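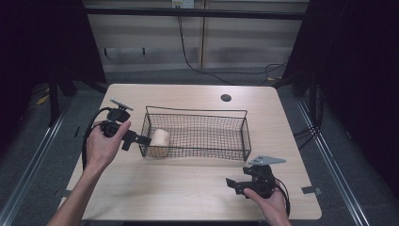 Wire mesh basket on a wood-grain table

Delivery pay missing after Stukport zone change
June, 9:40 am
By Jong-dae Sun, Elitero courier support

Status: resolved, one item open

Reported: Couriers working out of Guldale say the distance bonus is missing from their weekly statements. Base pay and tips are correct. First ticket came from Mal-soon Hong, who was short on 40 jobs.

Checked: Pulled 2,793 completed jobs for the pay period. Bonus was calculated on all of them but not posted for any job that started in Guldale and finished in Stukport. Jobs within one zone were fine.

Cause: Guldale was moved under the Stukport depot code at the start of the period. The payroll export from Karagiannis still had the old code, so cross-zone trips were read as local and dropped to the flat rate.

Tried first: Re-ran the export. Same result. Cleared the cached rate table and re-ran. Same result.

Fix: Added the new depot code to the export mapping, then recalculated. Almost 200 couriers had an amount owing. Back pay was queued as a separate line labelled "adjustment" and will not show under the bonus heading.

Still open: Cancelled jobs with a partial distance payment. These sit in another table and need to be recalculated by hand. Do not close the ticket until that's done.

Comments

Mal-soon Hong: Adjustment came through, matches my own log. Cancelled ones still missing, I have three.

kerbside_k: Does this count toward the 2,000 km tier or do we have to claim it?

Jong-dae Sun: It counts. No claim needed. Mal-soon, send me the job numbers please.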